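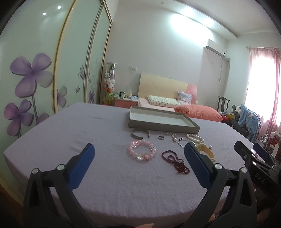 Yaneth Escobar wrote to say that her grandmother's chains had been in one knot since before she was born, and was it worth trying, or should she just cut the thing apart? Please don't cut it! Chain knots come loose far more often than people expect, and it's one of my favorite ways to spend an evening. Her letter got me to finally rewrite this page, which had become a bit of a knot itself.

Everything below is about old costume jewelry and everyday pieces, the kind you inherit in a cookie tin or buy by the bag at a yard sale. If you think you have something really valuable, take it to a jeweler first and come back here afterward.

How do I undo a knotted chain?

Lay it on something flat and smooth, in good light. Open every clasp first (people skip this, and then wonder why the knot keeps re-forming). Put a tiny drop of baby oil on the knot and work two sewing needles into the middle, and gently spread it outward. Loosen, don't pull. When you feel yourself getting annoyed, go make tea. My longest one took most of a weekend in June and I was almost sad when it was over.

Wash the oil off afterward with a little dish soap if the chain is plain metal. If there are glued stones on it, use a barely damp cloth.

Can I soak costume jewelry?

Mostly no. Rhinestones are often set with glue over a foil backing, and once water gets behind the stone the foil goes dark and stays dark. Wipe the front with a soft cloth that's just damp, dry it right away, and leave it face down on a towel overnight.

What about toothpaste?

No! It's gritty and it scratches. Same goes for baking soda on anything plated. I know it's in all the old household books. I have the books too, and I love them, but skip that page.

My brooch has green stuff on it. Is it ruined?

Probably not. It's corrosion on the copper in the metal underneath, and light spots usually lift with a cotton swab and a little white vinegar, followed by a swab of plain water, then a very good drying. Keep the vinegar off pearls (real or fake), enamel and foiled stones. Move the piece away from the others while you work on it. If the green has eaten into the metal you'll see pits once it's clean, and those won't go away, but the brooch may still be perfectly wearable.

How do I replace a missing rhinestone?

Measure the empty cup, not the stone next to it. The backs matter as much as the width: older stones often come to a point, and a flat-backed one will sit too low and look dull. I keep a drawer of broken pieces just for this. Henao sells mixed bags of old stones, which is a lottery, but a fun one - I once matched a smoky blue I'd been hunting for through an entire winter.

Use jeweler's cement in the smallest amount you can manage on the tip of a toothpick. Superglue can leave a white haze on everything near it.

Can I restring beads myself?

Yes, and I wish more people would! Before you snip anything, take a photo of the whole necklace and then lay the beads out in order on a towel with a groove pressed into it. Silk or nylon cord for pearls, with a knot between each one. Coated wire for glass and stone beads, which can have sharp holes. The Urkach cord I used to recommend has become hard to find, so use any bead cord that fills the hole snugly.

Do you buy jewelry?

Sorry, no. I have 2,000 loose beads in my kitchen and that's plenty.

Do you fix things by mail?

I take 13 small repairs at a time, and when those are done I open the list again. Clasps, jump rings, restringing, single stones. No soldering, no watches. Postage is yours both ways. Pack every piece in its own little bag with the clasp closed, or I'll be untangling before I can start (which I'd enjoy, but it slows the list down).

How should I store it all?

Flat, dry, and apart. Hang chains if you have the wall for it. If not, thread each one through a drinking straw and fasten the clasp, and it can't twist up on itself. Keep it out of the bathroom. Put perfume and hairspray on before your jewelry, and let them dry.

Where did the name Tistisard come from?

It was scratched on the back of the first brooch I ever mended. I've never found out who or what it was, and I'm still looking, so if you have a piece with the same word on it, please write to me!

Page last updated 7 Apr 2018.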